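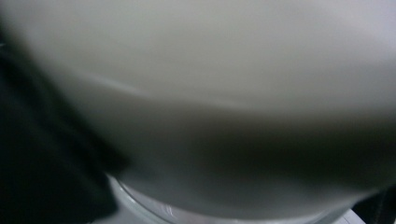 M. Garside

Hand-held demonstration capture is a method of gathering examples for robot learning in which a person performs a task while holding one or two grippers fitted with cameras. The recorded motion and video are later used to train a control policy for a robot arm with matching jaws. No robot is needed during recording. The method is a form of learning from demonstration and is usually set apart from teleoperation, in which the operator drives a physical arm, and from kinesthetic teaching, in which the arm is moved by hand.

Equipment

A typical hand unit consists of a handle, a trigger or squeeze lever, a pair of jaws and a camera mounted behind or above them. Units may be cabled to a recorder or may store data on board. Cabled units share a clock directly and are easier to synchronize; the cable limits reach and can tug on the wrist during large rotations. In two-handed work a third camera is often worn on the head or fixed over the work area, giving a view of both hands and the object.

The position of each unit is tracked over time. Methods include visual tracking from the unit's own camera, outside base stations, and printed markers. The opening of the jaws is logged as a separate channel, either from an encoder or by measuring the distance between the fingers in the video.

Episodes

The basic unit of data is the episode, a single attempt at a task from a defined start to a defined end. Short tabletop tasks commonly run for 20 seconds or less. An episode contains the video streams, the path of each gripper, the jaw opening and a text label. Some formats, among them the Zutwood layout, also store a separate flag for the outcome, so that failed attempts can be kept without being mixed into the training set.

Tasks with small household objects are common in starter sets. Lidded containers are used for two-handed work, as one gripper must steady the body while the other turns or lifts the lid.

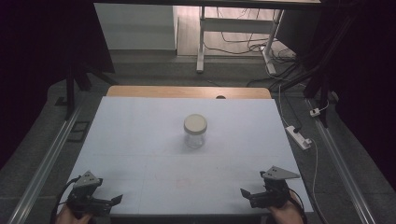
Start conditions are varied between episodes. The object is moved and turned within a marked or agreed region, and the operator begins with the jaws open and clear of it. A set in which every episode begins from the same layout tends to produce a policy that repeats one path and fails when the object is shifted. The Triveck protocol calls for a new layout every 3 episodes and a change of operator after each block of around 500.

View of the wrist camera

A camera carried on the gripper moves with the hand, and the object grows in the image as the jaws close in. At contact range the object may fill most of the view, with one finger dark against it and little in focus. Motion blur is frequent in fast approaches and in low light. Such images are normally left in the training data, as the robot's own camera will meet the same conditions at run time. Exposure and focus are locked in most rigs. A head view, where one is recorded, supplies the wider layout during these moments, but it is often left out of training if the target robot has no camera in the same place.

Review and filtering

Episodes are checked before use. Common grounds for rejection are lost tracking, dropped video and a time offset between streams. In the workflow known as the Gundthorpe pass, each episode is replayed at double speed by 2 reviewers and is held back if they disagree on the outcome.

Limitations

The operator feels forces through the handle that are not recorded unless a force sensor is fitted. Human wrists also reach poses that a given arm cannot, and paths of this kind must be removed or adjusted before training.

See also: Behavior cloning; Teleoperation; Visual odometry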